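Schlafumgebung und Erholung in studentischen Wohnheimen
Projektbericht im Modul Angewandte Gesundheitswissenschaften
Vorgelegt von Amirhossein Kazemi

1 Ausgangslage

Studierende in Wohnheimen berichten häufig über unzureichenden Schlaf. Während Prüfungsbelastung und Bildschirmnutzung regelmäßig als Ursachen untersucht werden, findet die Ausstattung des Schlafplatzes weniger Beachtung. Die vorliegende Arbeit befasst sich daher mit der Frage, welchen Einfluss Raumtemperatur, Lärm und Bettausstattung auf die selbst eingeschätzte Erholung haben.

2 Vorgehen

Die Befragung wurde im März im Wohnheim Grenstead durchgeführt. Angeschrieben wurden 723 Bewohnerinnen und Bewohner, von denen etwa 200 den Fragebogen vollständig ausfüllten. Ergänzend führten 11 Personen über zwei Wochen ein Schlafprotokoll. Die Auswertung erfolgte mit dem Programm Cadeo. Angaben zu Vorerkrankungen wurden nicht erhoben.

Der Fragebogen unterschied zwischen Matratze, Bettwäsche und Decke. Bewertet wurden jeweils Komfort, Wärmeempfinden und Pflegeaufwand. Für die Protokolle waren Einschlafzeit, nächtliches Erwachen und das Befinden am Morgen einzutragen.

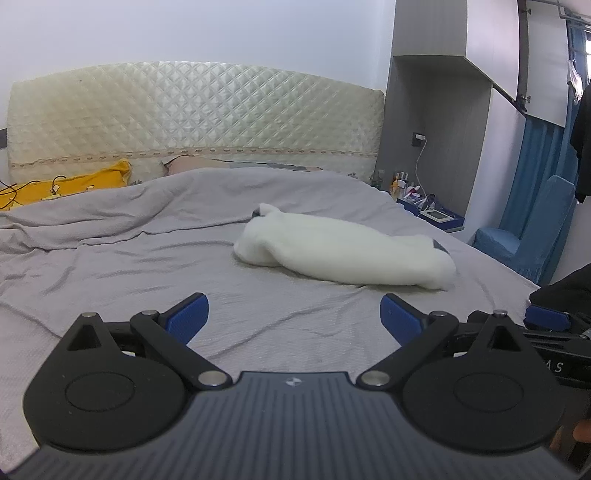 Abb. 1: Bett mit hellgrauem Laken und hellgrauer Decke.

3 Ergebnisse

Als wichtigster Störfaktor wurde Lärm aus den Fluren genannt, gefolgt von zu hoher Raumtemperatur. Die Bettausstattung stand an dritter Stelle. Befragte, die ihre Decke der Jahreszeit anpassten, schätzten ihre Erholung im Mittel günstiger ein — ein ursächlicher Zusammenhang lässt sich daraus nicht ableiten. In den Protokollen zeigte sich zudem, dass unregelmäßige Einschlafzeiten mit einem schlechteren Befinden am Morgen einhergingen.

4 Einschränkungen

Die Teilnahme war freiwillig, sodass Personen mit Schlafproblemen überrepräsentiert sein können. Messungen von Schallpegel und Temperatur fanden nicht statt. Für eine Folgeerhebung wird empfohlen, das Wohnheim Ikonen einzubeziehen und beide Größen über ein ganzes Semester aufzuzeichnen.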